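Water Hardness in Old and New Houses of Pronville
Student project report, second semester

1. Why we chose this subject

In Pronville many families complain that white spots stay on glasses and spoons after washing. The town takes its water from two places: the old well at Flernport, which was opened in 1883, and the Kotian reservoir, which was added in 2000. Our group wanted to know if the water is different in the two parts of the town, and what people do about it in their kitchens.

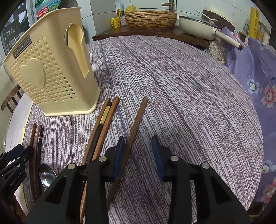 2. Method

We collected tap water in November, in the morning, before the taps were used much. The bottles were rinsed with the same water first. For the hardness we used a drop test from the school laboratory: you add drops until the color changes from red to blue, and you write down the number. Every sample was tested 2 times. If the results did not agree, we did the test again.

We also gave a short list of questions to the families. We asked about kettles, soap and washing machines, and if they use a filter. The Clurkason filter jug was the most common answer.

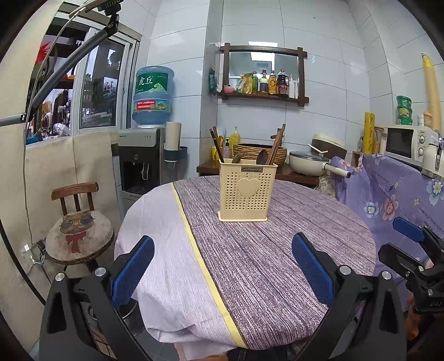 3. Results

The water from the Flernport side was harder in all our samples. This agrees with the geology map, which shows limestone under the well. The reservoir water needed fewer drops, but it was not soft — we expected a bigger difference.

Families on the Flernport side clean the kettle more often, usually with vinegar. Filtered water gave lower results, except in one house where the filter was old.

4. Problems

The color change is difficult to see in weak light. Next time we would like to test also in summer, when the reservoir is low.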